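Trovstead Family Center: Call for Parents to Join Our New-Baby Home Study

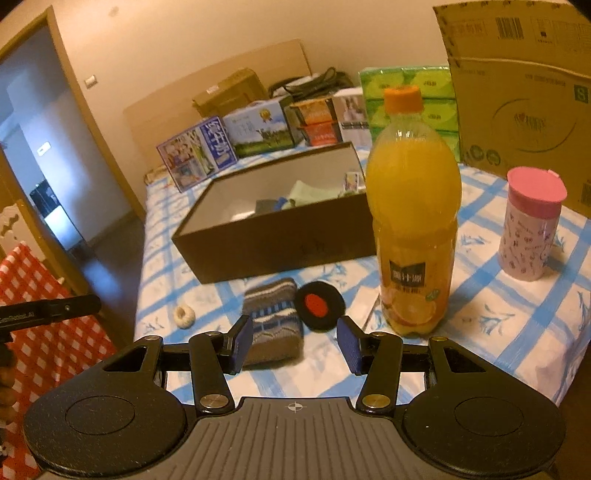

A folded sock on a printed cloth.

Trovstead Family Center is looking for parents and guardians with a baby under 22 months to take part in a study of how families with a new child divide up the work at home. We want to hear from first-time parents, parents with older children, single parents, grandparents raising a grandchild, and couples where one or both people work shifts.

What we are studying

Most advice for new parents covers feeding and sleep. We are interested in the rest of the day: who does the laundry, who gets up first, who keeps track of doctor visits, who calls the in-laws back. We also want to know how these things change when a parent goes back to work. The results will be used to rewrite our parent handbook, which was last updated before we moved to the Javodora Street building.

What you would do

You would keep a short diary for 20 days, on paper or on your phone. Each entry takes a few minutes at the end of the day. You can miss up to two days and still finish the study.

You would also have 2 conversations with a member of our team, one before the diary starts and one after it ends. These can be by phone, at the center, or at your home — whichever is easiest. Babies are welcome at all of them. If you live with a partner, we would like to talk to both of you, but your partner does not have to join for you to take part.

Who can apply

You must be 18 or older and live with the baby at least four nights a week. You do not need to be the birth parent. Interviews are offered in English and Arabic. If you need another language, ask us before you apply and we will try to arrange it.

We cannot accept families who took part in our sleep survey last March, or close relatives of center staff.

Payment

Each adult who completes the diary and both conversations receives a $120 grocery card. If you stop early, you will be paid for the parts you finished. Parking at the center is free, and we can cover bus fare.

Privacy

Your name will not appear in the handbook or in any report. Conversations are recorded only if you agree, and recordings are erased once the notes are typed up. You can leave the study at any time without giving a reason.

How to apply

Pick up a form at the front desk or call and ask for Salma Tazi, who is scheduling the first conversations. Please tell us your baby's age, how many people live in your home, and the best time of day to reach you. Forms are due by 2nd November. We will call everyone who applies, including families we can't place in this round.

Questions about the diary or the payments should go to Rawiri Costigan at the same number. He is in the office mornings only — leave a message after noon and he will call back the next working day.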